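Drawing from Life, Unit 6: The Plate and the Fruit
Handout for the Urquijo evening course

Welcome to my favorite unit! We get to spend a whole evening on one pink plate and a piece of fruit, and I promise you won't run out of things to look at.

Start with the table. White is wonderful to work on, as every color you put down shows up against it. Look for the spot where the fruit and the plate balance each other, and make 2 small thumbnail sketches before you touch the good paper.

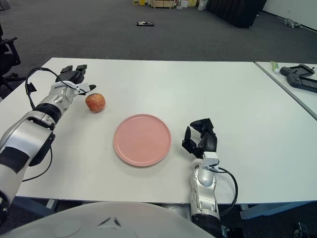 Next comes the rim. A circle seen from a chair is an ellipse, and the far curve always looks a little flatter than you expect. Draw it with your whole arm, fast and light, and go around several times! Then add the inner ellipse for the raised edge.

Now bring in the fruit. Anything round and orange is a treat beside pink: the two colors are close neighbors, so squint and compare how light or dark they are. 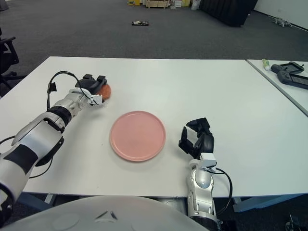
Fig. 2. Pink plate with a round orange form to the left.

Last, take the fruit away and draw the plate alone. The shadow under it is faint, so use the side of your pencil and stop early.

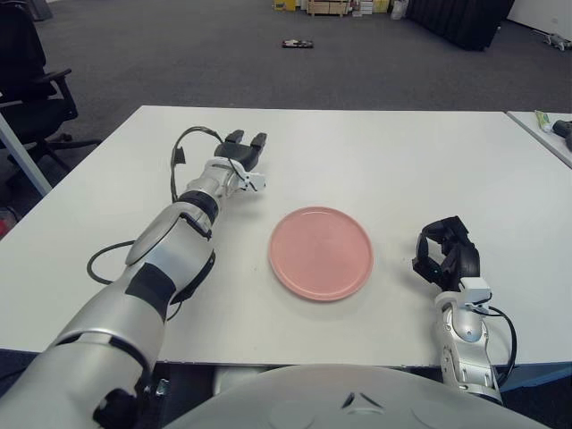 For next time

Bring a soft pencil, an eraser and one fruit from home. Read page 21 of the Drilura workbook and try the ellipse drill twice, once sitting and once standing.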